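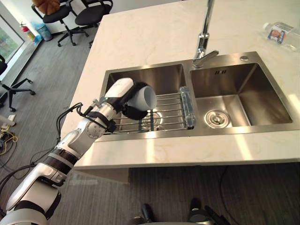

Palomino at the sink, gripper closed on the white cup over the left basin.

Palomino two-arm cell: set-up and care

I look after the Palomino cells at Cudance, and most of the calls I take are about the same few jobs – parking the base, tidying the wrist cable, cleaning the fingers. So I've put my own routine on the product page, where people can find it before they ring me. I'm writing from our own unit, the one that works at the sink, but the jobs are the same if yours stands at a bench or a shelf.

What you get

The Palomino comes with both arms fitted, a gripper on each, a camera at the head and a small one at each wrist. The Pladell control box is packed separately and so is the mains lead (check the smaller carton before you tell us it's missing, I've done that myself!). There's a bag of spare finger pads in there too, along with a roll of pale tape that you'll want on day one.

Parking it

Pick your spot first. Drive the base up to the worktop until both grippers can reach the far side of whatever you'll be working over, then lock it and put tape on the floor along its edges. On carpet the tape lifts at the corners after a few weeks, so press it down hard and expect to redo it. When the machine has been away for a service you roll it back to the tape and you're nearly there.

Leave enough room behind to get a hand to the stop button without leaning across an arm. I also like a clear path to the power strip. Ours is a bit of a walk away under the desk and I do grumble about it.

First power-up

1. Arms down and clear of the worktop.
2. Control box on, then wait for the steady light. It takes its time.
3. Home the left arm, then the right. Don't start the second until the first has stopped.
4. Open and close each gripper 3 times with nothing in it.
5. Check all the camera views on the screen. If one is black, reseat its plug at the control box end first.

From cold, all that takes me nearly 20 minutes. Wilson Correa does it faster but he skips his coffee.

The wrist and the fingers

Most of the muck ends up here. Fluff, crumbs, washing-up liquid, the lot. Power off, wait for the arm to settle, then wipe each finger from the wrist end down to the tip with a cloth that's barely damp. Go gently round the slots and holes in the finger – a dry soft brush is better than a cloth there, and please don't poke a screwdriver in to see what's inside. The textured plate holds on to dust, so give it a brush along its length as well.

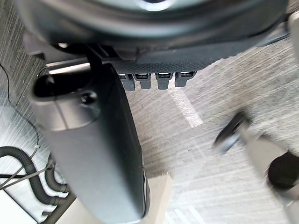

Wrist view: the gripper finger, the textured plate beside it and the carpet beyond.

Finger pads wear on the inside face first. If a cup starts to turn in the grip as the arm lifts, swap the pads as a pair and run the empty open-and-close again before you pick anything up. I write the change in the log with the arm's name next to it, left or right. Gopinath Iyengar started that habit in July after we'd muddled the two for ages, and it's saved me a lot of head-scratching.

Cables

The thin cable at the wrist needs slack. If it's pulled straight at full reach, it'll tug on the plug every time the wrist turns, and that's how plugs come loose. Too much slack is a nuisance in its own way, it'll catch on a tap. I set mine with the arm stretched right out and the wrist turned as far as it goes each way, leave a loop that still moves freely, and then clip it along the forearm.

Floor cables I'm less good at. Keep them out of the tape outline if you can, and never roll the base over one.

Working over a sink

People ask about this a lot, so a few notes. The arms are not sealed. Splashes on the shell should be wiped off straight away, and the grippers must not go under running water or into a full basin. We practise with the tap off. A drying rack across the basin gives the arm something to set things down on at a sensible height, and it stops a dropped cup going all the way to the bottom. 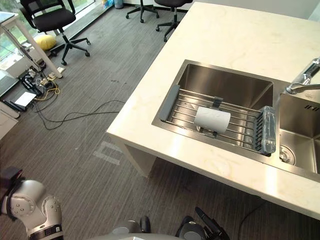 Paper towel roll and a clear bottle on the drying rack, both arms drawn back.

Start with light things that don't mind being dropped. Paper towel, an empty bottle, a cup you're not fond of. Shiny steel can confuse the head camera when the sun comes round, and pulling a blind down is quicker than changing any setting.

If you move the rack, even a little, teach the set-down point again. Nilton Ríos made me a small card to tape up by the screen that just says RACK, and I'm not too proud to say it works.

How often

Wipe the fingers at the end of every working day. Brush the plate and check the wrist cable every 7 days. Every 6 months we like to have a proper look at the joints ourselves, and you can book that through Walter Ayala at our Grarkau workshop. He'll want the serial number off the control box and your log, so have both to hand.

Page last changed 29 Aug 2020, mostly the cable section. – Maribel Lozano
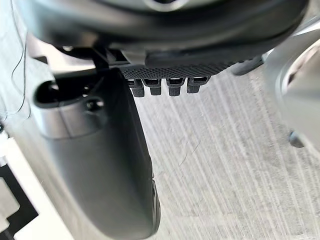
Can I change the finger pads myself?

You can, with the arm powered off and the pads from the spares bag. Change both pads on the gripper together, and ask us for more when you open the last pair.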